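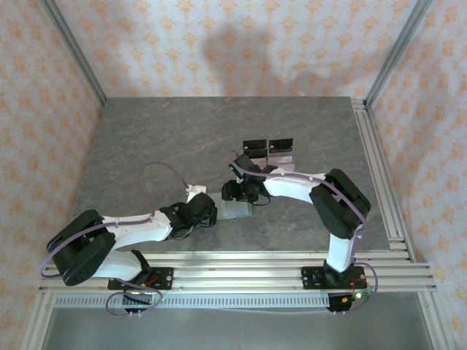 Notes on Wallpaper and a Gray Tabletop

2024-05-06

Readers of this journal have asked which wall covering suits a gray, stone-like surface. The author's preference is a pale paper with a repeating floral pattern in orange, peach and yellow. The warm flowers sit well beside the faint brownish veining of the top, and a greenish plate laid on it remains easy to see.

Aurelia Kuster has recommended a plain cream paper from Worata. Her advice was considered with care – and declined. The remaining budget of 300 is reserved for the hallway, where work is planned for September.

Correspondence concerning paste and trimming may be left in the comments.

This site uses cookies. By continuing to browse, you accept our cookie policy. Accept | Settings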